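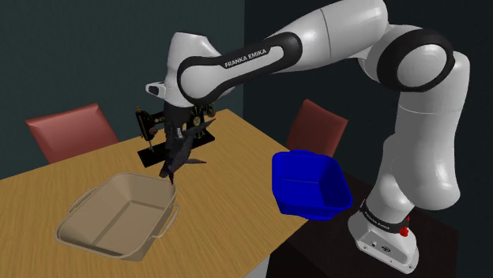

Franka Emika arm in simulation, holding a model airplane, nose down, just above the tabletop. Sewing machine behind, tan basket at the front.

Workbench tips: setting up a table for an arm

Drelholm Workshop Pages, sheet 23. Revised 8/16/24.

These rules cover a single arm on a bench or table in a home shop or small classroom. They apply to the simulated layout first and to the real table second. A layout that fails in simulation does not get built. For anything sold or used by employees, the safety standards in force where you live take priority over this sheet.

Before anything moves

Draw the reach of the arm on the plan at full extension, with the longest object it will carry added on. Mark the line on the real table with tape. Seats go outside the line. A chair pushed up to the table is inside it more often than people expect, so measure to the front of the seat and again to the top of the backrest.

Mount the base on its own stand, bolted down. A base clamped to a kitchen table will shift the table when the arm stops hard, and every taught position will then be wrong by a small amount.

Keep the stop button within reach of the person running the arm and outside the tape. Test it at the start of each session, with the gripper empty.

Objects on the table

Heavy items that stay put, such as a sewing machine, a vise or a scale, are entered in the model as obstacles. Include the handwheel, the cord and anything else that sticks out. If the item has moving parts of its own, unplug it. Do not model a machine as a plain box if the arm must work right in front of it; the box will either block good paths or leave a corner uncovered.

Allow 250 mm between the gripper and any fixed item during fast travel. Closer work is permitted at slow speed only.

Baskets and bins: a shallow tub with end handles should be entered with the handles. Fingers catch on handles and rims. Set the drop point over the flat part of the floor, away from the rounded corners, where light parts roll.

Check that every object in the simulation rests on something. A bin loaded with the wrong height or offset will hang in the air past the table edge, and the planner will treat it as solid and route around it. Run the physics for a few seconds before planning and look at what falls. Correct the start position of whatever moved, save the file, and run it again.

Gripping odd shapes

Wings, fins and handles make poor grip points. Grip the thickest part of the body with the fingers square to it. For a model with swept wings, the path must clear both wing tips as well as the nose. Attach the full shape to the gripper in the planner as soon as the fingers close. Leaving it out is the most common mistake on this sheet.

When an object is carried nose down, set the travel height from the nose. Do not set it from the fingertips.

Lower at slow speed for the last part of the move. Open the fingers only after contact is confirmed, then lift straight up before moving sideways.

Records

Keep one page per layout: table size, base position, list of objects, grip force, top speed. The Sarnia form works and fits on one side of a sheet. The Menulov form asks for the same items but has no space for object weights; write them in the margin.

Log planned paths by number. The Dunbar bench ran 2000 simulated pick-and-place cycles on its last layout and set aside 473 for review, most of them for low clearance at the basket rim. Raising the approach point over the rim is usually enough. If it is not, move the basket.

Repeat the full check after any change to the table, including a change of chair. The next revision of this sheet is due in September and will add a section on soft items such as cloth and thread.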